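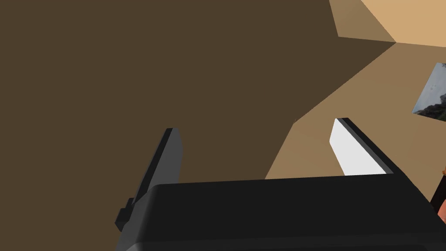
Bendatmont is a mastering and lacquer-cutting studio on the upper floor of a former flour store, and on Wednesday it let the public in. The visits ran in groups of five. I was in the three o'clock group with a cellist, two students and a man who wanted to know what it would cost to press his late father's organ tapes.

Ieva Jaunzems, who runs the place with Mawuli Boateng, started us in the listening room. She played the opening of *Tellavura*, the new ambient record by Segundo Cáceres, first from the file he had sent in and then from the test pressing. The piece is mostly bowed metal and very low organ tones. On the file the bass drifts from left to right for several minutes. On the pressing it sits in the centre, and I didn't miss the movement as much as I expected to. Jaunzems said wide bass can throw a stylus out of the groove, so she had narrowed everything in the lowest octave and sent it back to Cáceres for approval. He asked for three revisions.

Boateng took over in the cutting room. He cut a short test while we stood behind a line of tape on the floor, then passed around a microscope view of the grooves on a tablet. Quiet passages lie close together and loud ones need more space, which limits how long a side can run. Cáceres had wanted 26 minutes on side A. He ended up moving one track to side B and fading another early.

The edition is 539 copies, to be released by Skinitz in June. I asked why such an odd number and Boateng said to ask the label. I did, by email, and have had no answer yet.

We finished with a short set by Sarmīte Kairys, who played harmonium through two cassette loops. The loops were slightly out of step and she let them stay that way. It was the best part of the afternoon, although the room was warm and the door to the stairs kept opening.

The tour took 45 minutes plus the set. Entry was free, with a tin for donations near the coat rack. There is no lift, and street parking is metered until six - the tram stop at the corner is easier. Jaunzems is taking names for another open day but hasn't set a date.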